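Shelf-filling still a job for people, retail trial finds

April 2024

Small shops will not be handing their restocking to machines any time soon, according to the team behind Runder, a two-armed shop assistant developed by Gumodov.

The company set Runder 846 short tasks on a mock shop floor, among them facing up tins, moving cartons and putting small packaged goods on peg hooks. It managed the cartons well. Peg hooks were the worst of the lot, with the machine needing over 40 seconds for a packet that a shop worker hangs almost without looking.

Scissors in card packaging were one of the test lines. The hole in the card is small, and the packet has to be held flat while it is lined up. 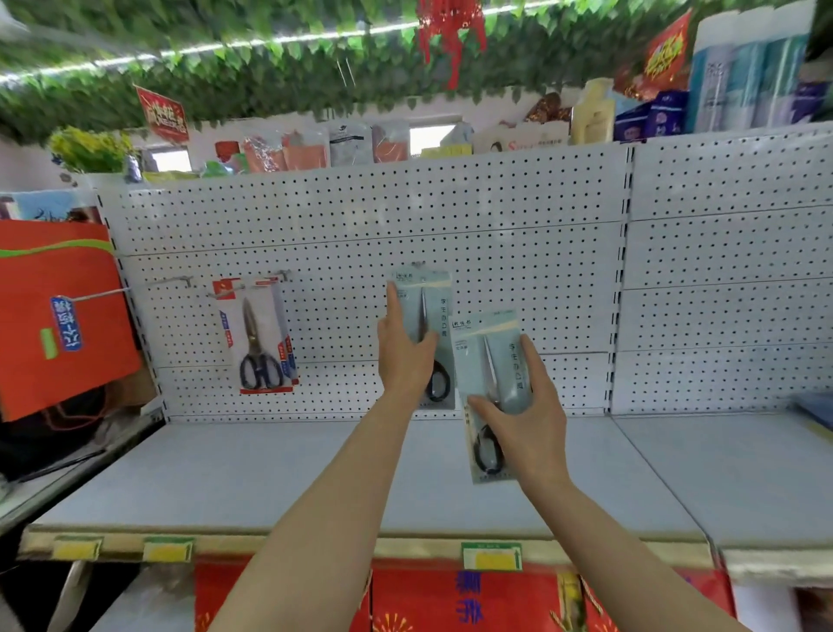
Waltraud Ammann thinks the hooks are the wrong thing to worry about, and said she would gladly keep hanging packets herself if a machine would sweep up and take the empty boxes out at closing time.

Gumodov's Domenica Schnyder said sweeping was already within reach but that shops kept asking for help with stock. Picking one packet out of a pile gave Runder almost as much trouble as the hooks did, she said, as flat packs slide over each other and the grippers often close on two.
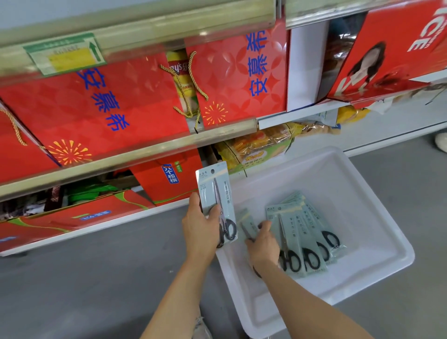 A second round of tests is planned for August, with softer fingertips and 20 new product lines. Folding clothes and loading a dishwasher have been put back until the peg hook results improve. Gumodov has not given a price or a sale date.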